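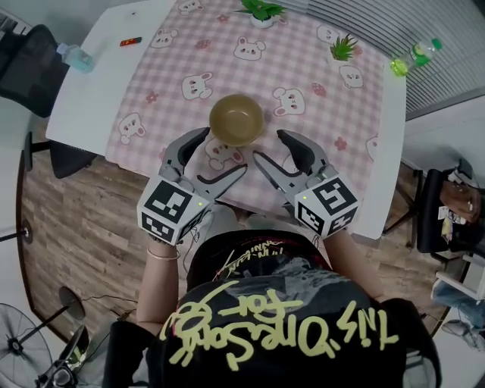 À quoi sert une nappe ?

Une nappe protège le dessus de la table contre les taches, les rayures et la chaleur modérée. Elle sert aussi à décorer et à amortir le bruit de la vaisselle.

De quoi est faite une nappe ?

Il existe deux grandes familles. Les nappes en tissu sont en coton, en lin ou en polyester. Elles absorbent les liquides et se lavent en machine, souvent à 40 degrés. Les nappes enduites sont recouvertes d'une couche de plastique. Les liquides restent à la surface et s'enlèvent avec une éponge. Une nappe enduite ne se repasse pas, car la couche de plastique fondrait.

Qu'est-ce que le vichy ?

Le vichy est un motif à petits carreaux. Pour l'obtenir, on tisse des fils blancs et des fils d'une seule couleur, par exemple le rose. Les fils tendus dans la longueur s'appellent la chaîne. Les fils qui passent dans la largeur s'appellent la trame.

Trois sortes de carreaux apparaissent :
- les carreaux blancs, où un fil blanc croise un fil blanc ;
- les carreaux de couleur vive, où un fil rose croise un fil rose ;
- les carreaux de couleur pâle, où un fil rose croise un fil blanc.

Sur beaucoup de nappes vendues aujourd'hui, les carreaux sont imprimés. On peut alors ajouter d'autres dessins par-dessus. La nappe rose de notre table porte ainsi des têtes de lapin blanches aux joues roses. Pour reconnaître un tissu imprimé, on regarde l'envers : les couleurs y sont en général plus claires.

Comment choisir la taille ?

Une nappe de repas dépasse de chaque côté de la table. Cette partie s'appelle la retombée. Une petite nappe peut aussi laisser voir le bord du plateau : celle de notre table laisse le blanc apparent sur la gauche et à l'extrémité.

Pour une table de 80 cm de large et une retombée de 11 cm, le calcul est le suivant : 80 + 11 + 11 = 102 cm. On refait le même calcul pour la longueur.

Où poser les objets ?

Un bol se place vers le milieu, loin des bords. Le nôtre est rond, de couleur olive, et il est vide. Son intérieur un peu brillant renvoie la lumière. Les petites plantes en pot, comme les succulentes, se mettent au fond de la table. Une succulente garde de l'eau dans ses feuilles épaisses et demande peu d'arrosage. Les bouteilles couchées doivent être bien fermées. Sur un plateau incliné, elles roulent.

Comment nettoyer une tache ?

1. Absorber le liquide avec un papier, sans frotter.
2. Tamponner avec un linge humide, du bord de la tache vers le centre.
3. Laisser agir un peu de savon pendant 2 minutes, puis rincer.

Petit lexique

Chaîne : fils tendus dans la longueur du tissu.
Trame : fils qui passent dans la largeur.
Retombée : partie de la nappe qui pend.
Enduit : recouvert d'une couche protectrice.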